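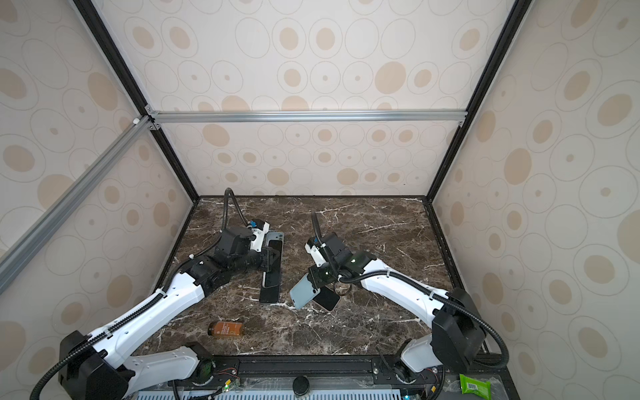 Que el capítulo del invernadero se lee dos veces seguidas y que la segunda es todavía mejor, eso fue lo primero que se oyó en la reunión, antes incluso de aprobar el acta anterior (aprobada, por cierto, sin cambios).

Club de lectura Ganby > Actas > Julio

ACTA DE LA REUNIÓN DE JULIO
Lectura del mes: Los inviernos de Grondley 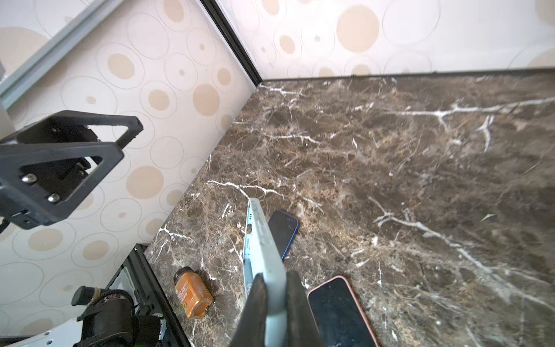

Redacta: la secretaría del Club Ganby | 30 jul 2023

1. Comentario de la novela

¡Qué tarde! Hacía meses que un libro no nos daba tanto que hablar. Casi todo el grupo lo había terminado y quienes iban por la página 100 pidieron que se contara el final igualmente (se contó). Hubo discusión larga sobre la hermana mayor: para unos es la verdadera protagonista, para otros una narradora tramposa que esconde las cartas desde el principio. Se leyó en voz alta la escena de la cena, con los silencios de la madre, y gustó muchísimo. A la traducción se le reprocharon los diálogos del servicio, algo tiesos, aunque se reconoció que el original tampoco lo pone fácil.

No hubo acuerdo sobre el epílogo. Queda pendiente para el foro.

2. Próxima lectura

Se presentaron tres propuestas. Sale elegida la antología de cuentos de la colección Leblanc, con 19 relatos, por mayoría clara. La primera sesión se dedicará a los relatos de fantasmas, que son una maravilla y se leen en un par de noches. La novela de 1000 páginas se aplaza otra vez, con gran pena de sus defensores, que volverán a proponerla.

3. Ejemplares y catálogo

La librería Leblanc nos guarda ejemplares hasta la próxima reunión. El catálogo de préstamo ya está pasado a Prodness y se puede consultar desde casa; faltan por meter las donaciones de poesía.

4. Cuota

Se acuerda destinar 40 euros a fichas, forros y café.

5. Ruegos y preguntas

Se pide empezar puntuales. Se pide también traer marcadas las páginas que se quieran leer, y así dará tiempo a más.

Comentarios (3)

Lectora de noche: ¡Gracias por el acta! Me la perdí y me han entrado ganas de releer el invernadero ya mismo.

Anónimo: Sigo pensando que el epílogo sobra. La última carta era un final precioso.

Marcapáginas: ¿Los cuentos de fantasmas van seguidos en el índice o están repartidos?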